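The two-arm cell at Kisex starts its day at the rack. Before any program is loaded, the operator sets the cups out on the black wire stand, wipes the maple top and jogs each arm clear of the rails. The check sheet has 12 lines and most of them concern cables.
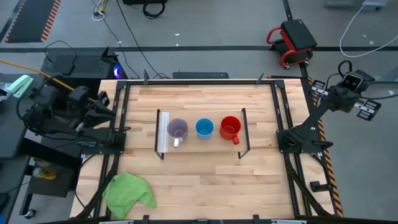
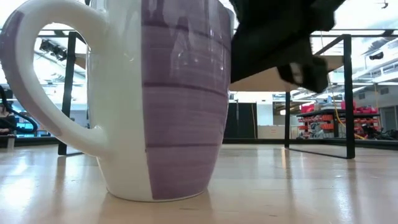 Drinking vessels on the bench, with the arms mounted at the table's sides in the first view.

Cable wear is the main fault. The runs are wrapped round the links, and a wrap that is too tight at the elbow will pull on the connector each time the arm folds back. Kisex now leaves a loop of slack above the gripper head and replaces the ties every 1,000 cycles, whatever their state. The old ties are cut with flush snips, never a knife.

Finger pads come next. A glazed mug is slippery and its handle is narrow, so a worn pad shows first as a slow turn in the grip. The pads are supplied by Prirero and held by two screws. Changing a pair and setting the closing force again takes 30 minutes, most of it spent on the force.

The frame itself needs little. Clamps on the front rail are tried by hand each morning, and the arm bases are checked with a torque wrench in the first week of the month. If a base has shifted, the cell is taught its home position again using the Ngata routine, one arm at a time, with the other parked and its drive off.

Spare pads, ties and one complete gripper are kept at the Tutasside store. The last full strip-down was in October, when both wrist bearings were regreased and the left elbow connector was replaced.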